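Plarnow Craft Kitchen
Shared table and counter check, with comments
10 September 2022
Checked by Rodica Rusu

Legs and feet: OK
Solid as a rock! I leaned on all the corners and nothing rocked. The new rubber feet were worth every penny.

Table edges: OK
Ran a gloved hand all the way along. No chips, nothing to snag a sleeve.

Walkway behind the tables: OK
Clear on both sides. Thank you, Thursday group, for hanging up your bags.

Power strip under table 4: FIX
Cord is sagging again where the clip came off. Please tape it up for now, and I'll bring a proper clip. Strip stays switched off until then.

Hand wash sink: OK
Soap full, paper towels full, water warm in 10 seconds (much better than last time!).

Spray bottles: FIX
Two have lost their labels. Empty them, rinse them and write new ones. The Drenelus bottle is fine.

First aid box: OK
Fully stocked, 22 bandages, and the burn gel is in date. Lovely to see.

White tabletop: WIPE AGAIN
This top is such a pleasure to work on, so let's look after it. Smudges and wipe marks in the middle and over to the left, a short black scuff, a few small dark specks. I'd also like the cream square container lifted so the cloth can go underneath. 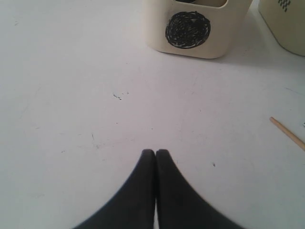
Can we use the scouring pad on a scuff that won't wipe off?
Please use a soft cloth with a little dish soap and give it a couple of minutes to work. Scouring pads leave fine scratches that hold dirt, and then the top gets harder to keep clean.

Trash and recycling: OK
Both bins emptied, lids closing nicely.

Overall: pass, with 2 fixes and one wipe-down. Really good work, everybody. Initial next to your item when it's done and leave the sheet on the hook by the door.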